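From: Dušan Vávra
To: clothes-swap list
Subject: Re: [swap] Children's sizes and the June table

Dear all,

Farah Nugroho wrote:
> Last time we had 93 children's items and I think half went home
> again in the same bags. Parents said the labels were not clear.
> Could we sort by height, as Pešek does in the shop, and forget
> the age on the label? Also, are the white tables enough?

Thank you, Farah, I agree about the height. I compared two shirts at home, one from Fandell and one from Trunura, both marked for age eight. The second is shorter by almost a hand. So age tells us very little.

My proposal is that every person measures at home, from the shoulder to the hem, and writes the number on a paper tag. I have 400 tags left from the book sale and I can bring 200 of them. Please do not use pins — last year a small girl found one with her finger.

About the tables, I think one white top of this kind is enough for the smaller sizes, if we keep the coats on the rail.
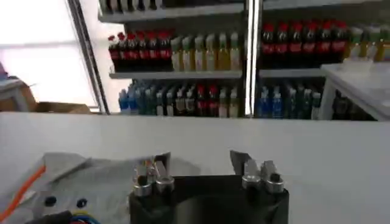
White table top

For folding, I ask that we all do it in the same way, with the print on the upper side. Children choose by the print and they will open every shirt to look for it. If they see it at once, the pile stays in order longer. 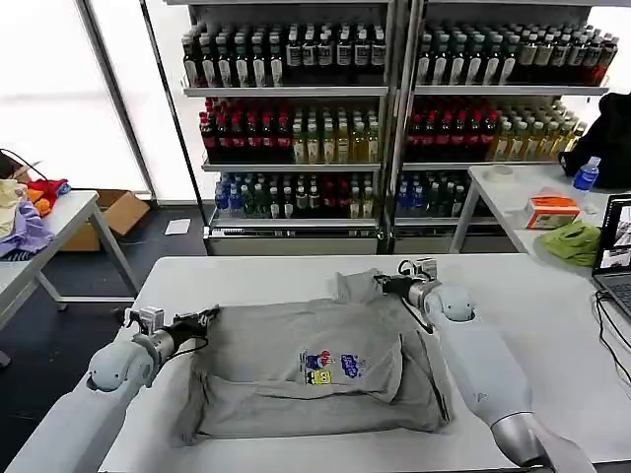

Grey T-shirt, partly folded, cartoon print on the front

One more question. Trulleo offers us boxes with lids, 78 crowns each. I find this too much, and banana boxes from the grocer did the work well until now. Does somebody disagree?

I will be at the hall from 8.30 and can open the side door.

With kind regards,
Dušan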